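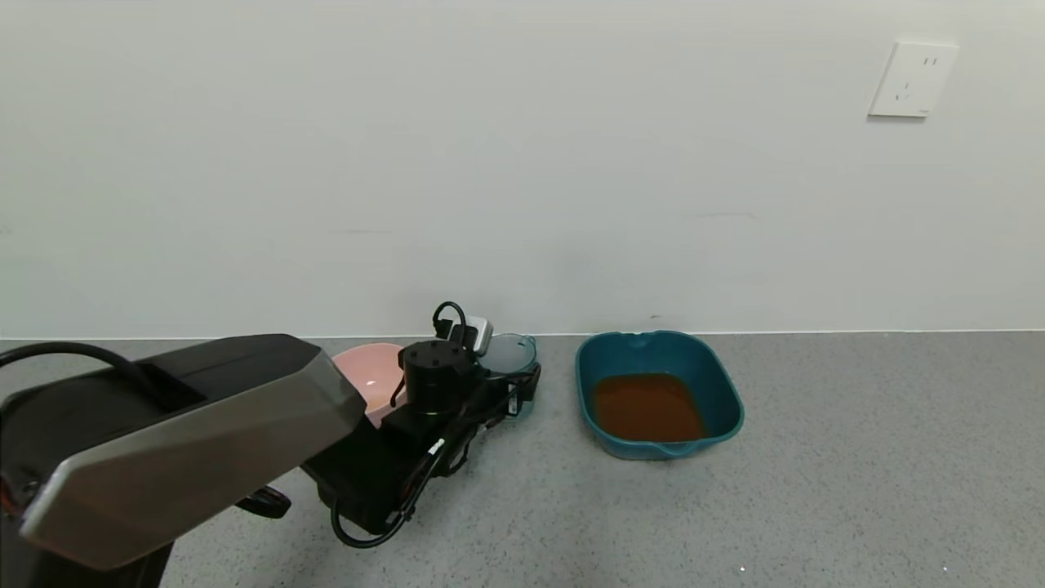 Which residents did the Verkatau influenza outbreak survey cover?
The survey covered adults living in the five districts served by the Trellosden public health unit, of whom 1,382 returned a completed questionnaire.

4.2 Adherence to household isolation

Respondents were asked whether they had stayed home for the full period advised after a positive test. Adherence was lowest in Aden, where a large share of the workforce is employed in casual positions without paid sick leave. Written comments were supplied by 181 respondents, and the cost of missed shifts was the most frequent theme. 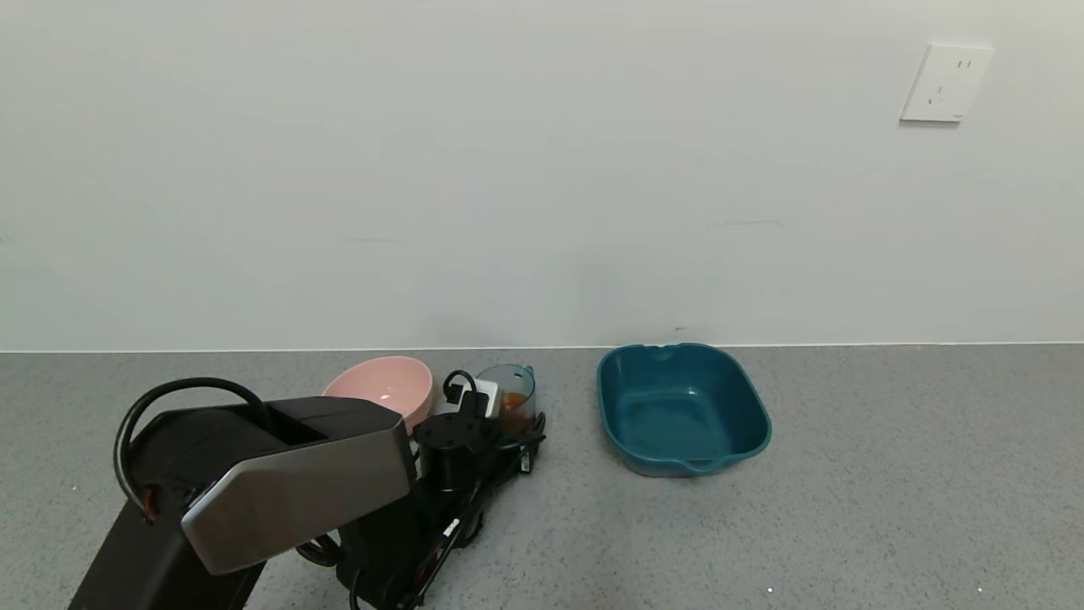
Did the threat of a fine change how long people stayed home?
Fines had little measurable effect on the length of isolation, although respondents who knew of them were more likely to report an early test.

The association with early testing weakened once age and household size were entered into the model. Residual confounding by neighbourhood cannot be excluded, as the Goh clinic extended its opening hours to 8 p.m. in July and drew over 200 additional visits from adjoining districts.

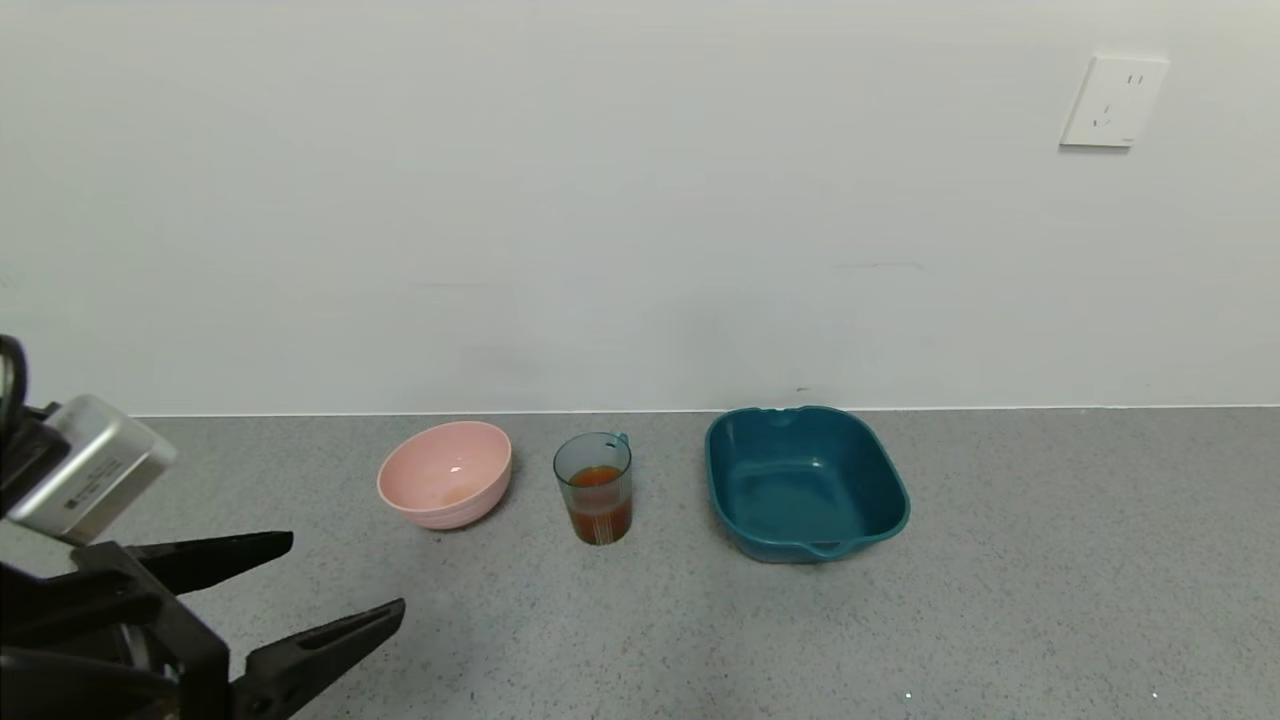
Figure 3. Speckled grey surface and plain white wall, with the two-finger gripper open.

Self-reported isolation is subject to recall and social desirability bias. Clinic attendance records were therefore used as a secondary measure in the sensitivity analysis (Section 4.3), which retained the district ranking but widened the interval for Aden.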